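To: parents-list
Subject: Re: Work placements for Year 10, second term

Hello everyone,

I am answering to the message from the start of the week, which I quote here so that people who deleted it can follow.

> Dear parents,
>
> As most of you know, the school is thinking to move the Year 10
> work placement from the last week of the year to the second term.
> The reason given is that employers are tired at the end of the
> year and many of them say no. My view is that the second term is
> too full already. There are the exams, the camp and the music
> evening. Also I do not see what a fifteen-year-old can learn in
> a week at a workplace, when mostly they make coffee and put
> papers in a folder. My older one did this and came home bored
> each afternoon. Would it not be better to use the same week for
> extra maths and English, which every student needs?
>
> I would like to hear other opinions before the meeting at 6.
>
> A parent of two at the school

Thank you for writing this. I have read it two times, and I agree with one part and disagree with another part. Please excuse my English, I try to write carefully but it is my third language.

First the part where I agree. The second term is full. My daughter had three assignments due in the same week last year and she slept badly. If the placement is moved, something else must be moved also, and the letter from the school does not say what. I think we should ask this at the meeting in a clear way: which week exactly, and what happens with the camp.

Now the part where I disagree. A student can learn a lot in one week, but it depends very much on where the student goes and who prepared it. My son did his placement two years ago at Rizk, the joinery on the road to the quarry. He was never a strong student in the classroom. At Rizk they gave him a drawing and a tape measure on the first morning and asked him to cut a list of pieces. He cut half of them too short. The man who supervised him did not shout, he showed him how the fractions on the drawing work, and they did it again. My son had been taught fractions for many years at that point. After the placement he asked the maths teacher for more of this kind of exercise. Now he is in the pre-apprenticeship course at Wullach and he travels nearly 50 minutes each way on the bus without complaining, which for him is quite something.

I know that one boy is not a proof. The same year there was a girl from his class who was sent to an office where they did not expect her, and she sat in the kitchen with her phone until lunch. Her mother was angry and she was right. But for me the lesson is that the school must call each employer before, and ask what the student will do on each day.

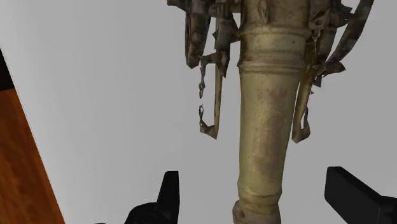

About the idea of extra maths and English. I understand it, and for some students it would help. But the students who need it most are often those who are tired of sitting in a room. One more week in the same room with the same kind of worksheets will not change this, I am afraid. Maybe it could be offered as a choice: placement for those who want, and a study week at school for the others. I do not know if there are enough teachers for it. Somebody who knows the timetable could say.

There is also the question of money, which was not in the message. The letter says that each family pays for transport and for safety boots if the workplace requires them. Boots are expensive and the feet of this age grow in three months. When my son needed them we borrowed a pair from a neighbour. The parents' fund has at the moment 4,000 dollars that was collected for the new benches. I would like to propose that a small part goes to a box of boots in different sizes, which stays at the school and is used again every year. Tultari in the main street sells work clothing, and when I asked at the counter they told me that they give a better price to schools if the order is made before November. I did not get this on paper, so please do not treat it as promised.

For students with interest in care or in teaching, the choice is smaller. The kindergarten takes two each year and the nursing home takes one. It would be good if parents who work in such places could ask their manager. I asked in mine already (I work in the laundry of the hospital) and the answer was that they can take one student, but only in the morning and only if the vaccination papers are complete. I can send the form to anyone who wants it.

The student diary is another matter. Last time they had to fill in the Grusteo workbook, which has a page for every day with the same five questions. "What did I learn today?" "What skill did I use?" and so on. By the third day my son wrote "same as yesterday". I would prefer that they write one longer page at the end, and speak about it for a few minutes in front of the class. Speaking in front of others is difficult for many of them, and they will need it at any job interview. My daughter is already nervous about it and she is only in Year 9.

So my questions for the meeting are these:

- Which week in the second term, and what is moved to make place for it?
- Who calls the employers, and will parents see the plan for the week before it starts?
- Can a student stay at school for a study week instead?
- Can the fund pay for boots?
- Can the workbook be replaced with something shorter?

If you have other questions, please add them under mine and send to the whole list, not only to me. Last time several people answered privately and I had to copy everything by hand.

The meeting is in room 406, not in the library, because the library has the book fair. The lift is still broken, so whoever has trouble with the stairs should write to the front office and they will open the side room downstairs and connect by video. I will come directly from my shift and may be a few minutes late. Please start without me.

With kind regards,
A mother from Year 9 (and before that, Year 10)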